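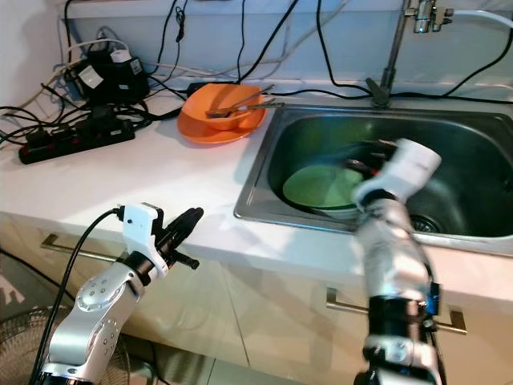
Dish duty on the Kesudar two-arm kit: green plate in the sink, orange bowl and plate on the counter.

Kesudar Two-Arm Dish Station
Model 590
For break rooms, staff kitchens and small cafes
In stock, ships from our Favitz warehouse

Hi, and thanks for stopping by! I run the shop side of Kesudar, and I also write these pages, so if something reads like a person typed it over lunch, that's me. I've had a 590 working in our own staff kitchen since April and I'm going to tell you how it's been, because a spec sheet on its own never helped me buy anything.

What you get
Two arms, each with its own tool on the end. One carries a slim two-finger gripper (black fingers on a white mount) and the other carries a chunky white hand. I use the fingers for spoons and thin stuff and the hand for plates and bowls. You can swap them over if your sink is on the other side, and it takes me a few minutes with the hex key in the box.

Also in the box: the controller, power adapters for both arms, the cable set, a spare pair of fingers and the printed setup guide. The guide was written by the folks at Ulico, who make the controller, and it's pretty good (skip to page 5, the first pages are all warnings you'll get again on the screen anyway).

What changed for us
We're a small crew and we used to have a dish rota on the fridge. You know how those go. Whoever had the late shift ended up with everybody's lunch plates, and there was a fair bit of grumbling about it! Now the rota is different. One person per week looks after the station, which means starting it after lunch, keeping an eye on it, and picking up whatever it leaves behind. It's a lighter job, but it's still a job, and I'd be fibbing if I said the work had gone away.

The other change I didn't expect was how much tidier people got. The arms do best when things are spread out a little, so you learn fast to scrape your plate and not build a tower. A couple of my coworkers found that annoying at first, being told by a machine how to leave their bowl. Fair enough. We talked it over, agreed that anyone in a rush can leave things on the counter to the left of the sink, and that pretty much settled it.

I should say this too, since customers ask me about it on the phone. If you have someone whose paid hours include the dishes, talk to them before you order. We had one person on kitchen hours and those hours moved over to ordering and stock, same pay, and that was worked out before the box was even opened. I'd really push you to do it in that order.

How fast is it?
Slower than you. Way slower than you on a good day. It picks up a plate, has a think, moves it, goes back for the next one. We logged 76 pieces in our busiest week and it got there fine, but I wouldn't put it behind a restaurant line. For that, look at the Lu, our bigger floor-standing model.

Things to know before you buy
Plan your outlets. Two arms and a controller use up a lot of sockets, and a power strip on the counter fills up quicker than you'd think. Keep plugs and strips well away from splashes and run cables along the back wall where you can. If you're not sure about your wiring, get an electrician to look at it first.

Glossy dishes are okay. Clear glass is hit and miss, so we do our glasses by hand. Sharp knives are a no, please don't.

The hand isn't meant to be held under water. Rinse the fingers, wipe everything else with a damp cloth.

Somebody has to be in the room while it runs. The stop button sits on the controller and everyone on shift should know where it is.

Price and ordering
The 590 is $2170, with both arms, both tools and everything listed under What you get. Spare fingers and extra cable clips are on the parts page. Setup by phone is included, and it's usually me who picks up, so have your sink measurements handy (width, depth, and how far the faucet sticks out).

Returns are fine if the arms are clean and you still have the foam inserts. Please hang on to the foam inserts!

Related items: Lu floor-standing model, replacement gripper fingers, cable clip pack, Ulico controller wall bracket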